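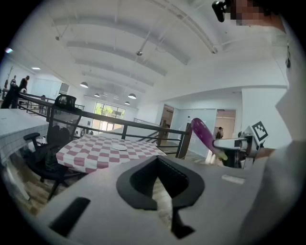
Can a robot lay the table?

Laying a table is a chore that many children can do. For a machine it is still difficult. A plate is hard and flat, while an aubergine is smooth, shiny and easily bruised. A robot must grip each one firmly enough to hold it and gently enough to leave it unharmed.

Robots learn partly from people. A person holds a gripper by hand and carries out the task, and a computer studies the recording. One chore may need 300 recordings.

Some machines can now move simple objects in a tidy room. Most homes are less orderly, and robots still make mistakes there.

Text: Morag Matheson, Cillia Learning Service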